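Does more data fix the wipe task? I'm not convinced

I spent most of May trying to repeat a result that people in my corner of robotics keep passing around. The claim goes like this: record people doing a chore with a hand-held gripper that has a camera on it, train a policy on the recordings, and the success rate keeps climbing as long as you keep adding recordings. Shamim Sethi put the chart in her talk at Melldale and everyone took a photo of it. I took one too.

What bothered me was the x axis. It counted episodes, and an episode is whatever you say it is. Senyo Boateng and I pulled 1,000 of ours and went through them by hand over a couple of very dull weeks. Plenty of them had long stretches where the fingers are wide open and the camera has nothing to look at except a pale blank surface, out of focus. The policy gets told "this is what the world looks like, now predict the next move," and I'd like somebody to tell me what it's supposed to predict from.
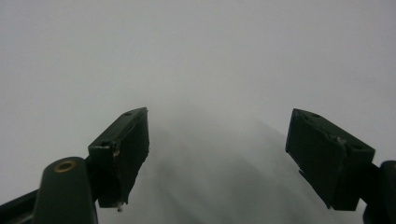
What we did about it

We did the crudest thing we could think of. Any stretch where the image between the fingers had almost no detail got thrown out, and the same training code ran on what was left. Same settings, same number of steps, no clever weighting. Then we compared it with the full set, and with a bigger set of 2,000 that Adjoa Kyei's group had collected with the same kind of tool.

The trimmed set did as well as the big one. I want to be careful here, because we only ran 20 trials per policy, and with 20 trials you can talk yourself into nearly anything. Two lucky grasps and I've got a different blog post. Kaj Vigfúsdóttir thinks the whole difference is noise and she may be right. She also pointed out that our filter dumps slow approaches over white tabletops, and those are real behavior you might want the robot to learn.

Still, if noise can swallow the gap between my set and one twice the size, then I don't see how the nice smooth curve on the slide survives either. How many trials was each point on it? I asked. The answer was "up to 14," and some points had fewer.

I'm not saying the scaling story is wrong. I'm saying I'd want to see it plotted against seconds of useful footage, with error bars, before I hire more people to wave grippers at things.

Hok-lam Au has offered to rerun our comparison on his arm with a fresh set of objects. I'll post his numbers when I have them, including if they make me look silly.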